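**Mostyn Craft Fund – progress report, Aug 28, 2023**

Prepared by Eifion Probert

The weaving course at Rasen is now past its halfway point. We enrolled 15 people and 12 are still attending. Two left for work and one moved away. Eight sessions have been held, all in the evening.

Spending on materials is on budget. The cane order from Tasard came in three weeks late, so we moved the section on round bases and rolled rims to the second half.

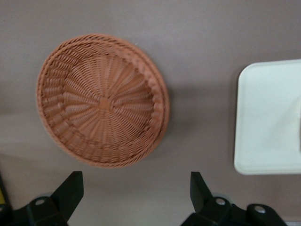
The hall rent goes up in November. We have $153 left in that line and will need to move money from printing to cover it.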